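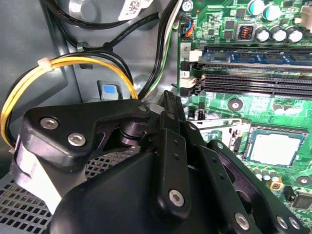

Ranent pone a punto su célula de desmontaje de ordenadores

Septiembre de 2025

La planta de reciclaje electrónico de Ranent en Dendville ha vuelto a poner en marcha su célula robotizada de desmontaje tras una parada de mantenimiento de 3 días. La máquina trabaja sobre ordenadores de sobremesa ya abiertos y se ocupa de retirar módulos de memoria y soltar conectores, dos tareas que hasta junio se hacían a mano en la misma nave.

Durante la parada se revisó la pinza del brazo, de articulaciones negras unidas con tornillos de hexágono interior. El equipo técnico comprobó el apriete de todos ellos, cambió dos pasadores con holgura y volvió a calibrar el cero de apertura. La firma Saarinen, que instaló la célula, recomienda repetir esa calibración cada 2000 ciclos – la planta lo hacía hasta ahora una vez al mes, con independencia de la carga de trabajo.

El ajuste más largo fue el de las trayectorias de entrada en la caja. Entre los mazos de cables, la placa base y las paredes metálicas queda poco sitio, y la pinza tiene que bajar junto al procesador para llegar a las ranuras de memoria. Se han programado 7 recorridos distintos según el tipo de chasis y se ha reducido la velocidad en el último tramo. También se ha rebajado la fuerza de cierre, después de que en primavera aparecieran varios módulos con el borde dañado.

La cámara de la muñeca se limpia desde ahora al comienzo de cada turno. El polvo acumulado en los equipos usados ensuciaba la lente y provocaba paradas por falta de referencia.

Ranent prevé procesar aproximadamente 900 equipos al mes con la nueva configuración. Los módulos que superen la prueba se enviarán al almacén de Naltham, donde se clasifican para su reventa. La próxima revisión completa de la pinza está programada para antes de fin de año.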